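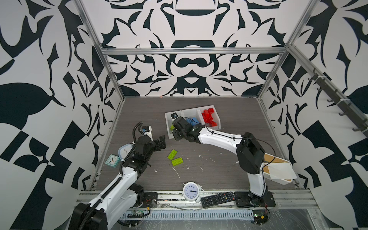 Ebenezer Asamoah has said that a village pump is usually out of use for want of a very small part, and that a donor who pays for a box of seals does more for clean water in a dry month than one who pays for a share of a new well. His remark is often quoted in accounts of the Wevanum Pump Parts Fund.

Main page Contents Topics Recent changes Help Talk

Wevanum Pump Parts Fund

The Wevanum Pump Parts Fund, usually shortened to Wevanum, is a charitable fund that supplies spare parts and basic tools for hand-operated water pumps in rural areas. It does not drill wells or install new pumps. Its work is limited to the Gikcombe district and the neighboring Dredov valley, where it serves 449 registered pumps.

Background

Many of the hand pumps in Gikcombe were put in by outside charities over a long period and were of several different makes. Most of those charities had left the district by the time the pumps began to wear out. Villages were expected to pay for repairs from their own savings, but the nearest dealer in pump parts was in Siriwan, a market town two days away by road for some of them. The dealer sold parts only in bulk.

A survey made before the fund began found that most of the pumps out of service needed only a cup seal, a bearing, or a length of rod. Few had failed because the well itself was dry. The survey was carried out by Ronaldo Siqueira, then a water technician working in the Dredov valley, and its results were used in the first appeal to donors.

Parts boxes

The main item supplied by the fund is the parts box. Each box is made up for one make of pump and holds the seals, bearings, nuts, and bolts expected to be needed over two years of normal use. Rods and pipes are too long to be boxed and are kept at the store in Siriwan, where they are issued on request.

A donor can pay for a full box at $70 or give any smaller amount toward one. For $700 a donor can supply a cluster, meaning a group of pumps close enough together to be looked after by the same mechanic. A cluster gift also pays for one set of tools, including pipe clamps, two wrenches, and a lifting handle. Gifts are not tied to a named village. Donors receive a card giving the district in which the box was used — early cards also carried the pump number, but this was dropped after several numbers were found to be wrong.

Villages pay a small charge for each box, set at the yearly meeting in August. The charge goes to the mechanic and not to the fund. A village that cannot pay may ask to have it put off until after the harvest.

Mechanics

Repairs are made by local mechanics, who are paid by the job. Training lasts 3 weeks and is held at Siriwan. It covers taking a pump apart, measuring wear on the rods, replacing seals, and treating the well with chlorine after the work is done. Trainees must lift and reset a full string of pipe before they are put on the list.

Each mechanic keeps a notebook recording the pump number, the fault, and the parts used. The notebooks are collected twice a year and are used to decide which parts to order. Bearings were found to wear out faster than the makers' tables suggested, mainly at pumps near schools and clinics, and the boxes for those pumps now hold a second pair.

Funding

Most of the fund's income comes from small individual gifts, many of them made in place of holiday or wedding presents. Around a fifth comes from churches and workplace collections. The fund does not accept used parts. It took them in its first years, but sorting them cost more than buying new ones, and many did not fit any pump in the district.

Shipping is the largest cost after the parts themselves. Seals are bought from one supplier so that they can be sent together, while rods are made at a metal shop in Siriwan.

Criticism

The fund has been criticized for leaving out villages that have no pump at all, which are often the poorest in the district. Asamoah, who has written in favor of its approach, has accepted this as a fair point and has argued that new wells are better left to bodies with drilling equipment.

A second complaint concerns the low price of the boxes. Two traders in Gikcombe who had begun to stock seals gave up the business after the fund arrived, and some writers have warned that the villages would have no other source of parts if it closed. In response, the fund began selling boxes through shops in three market towns, with the shopkeeper keeping part of the charge. Sales through shops have been steady in the Dredov valley and low elsewhere.

See also

Hand pump
Gift catalog
Rural water supply
Village savings group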